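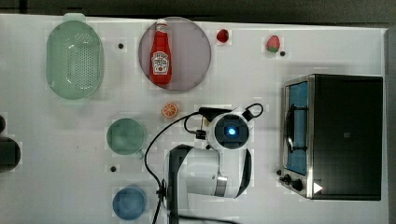

Brenlow play kitchen set: my review after one long summer

I've been meaning to write this one up since our Brenlow set arrived, and now it's October and the poor thing has been through every kind of weather my two kids could throw at it, so I suppose I know it pretty well by now!

A bit of background first. We'd been through one of those big boxed play kitchens (106 pieces, most of them tiny) and I was so tired of stepping on peas. My neighbor Harriet Dunleavy swore by Brenlow for her grandkids, and I'm a sucker for anything you can see through, so I gave in.

The dishes are my favorite part by a mile. The colander is a pale mint green with proper little holes in the bottom and a tab handle at each end, and it has been a hat, a boat, a bed for a bear and, once in a while, a colander. The cup is a pale green too and has a small handle that my youngest can manage by himself. There's a blue bowl and a round plate in a sort of grayish mauve, both see-through, and when the afternoon light comes in they look lovely all set out on a white table. I didn't expect to care about that, but I do.

Now, the food. The ketchup bottle is the star at our house — red, white cap, a little tomato on the label — and it goes on absolutely everything, including the strawberries. You get two of those, and only one has a green leafy top, which led to some very heated talks over breakfast about who gets "the one with the hair." The orange slice is just the right size for the edge of the bowl, and I've found it in my coat pocket more often than I can explain.

What don't I love? The plastic scratches. Ours has a good many fine lines on it after a summer in the sandbox, and they show up more on see-through dishes than they would on solid ones. I also wish there were a second plate, as it's hard to host a dinner party for two with one (we borrow a saucer from my cupboard). And the box it came in was useless for storage, so everything lives in an old bread tin.

For cleaning I use warm water and a drop of dish soap. The colander holes collect play dough like you wouldn't believe, and an old toothbrush gets it out.

Would I buy it again? Yes, and I already have, for my friend Ainhoa's little girl, who is turning three. I'd give it four stars out of five, and I'd happily make it five if they'd put in that extra plate.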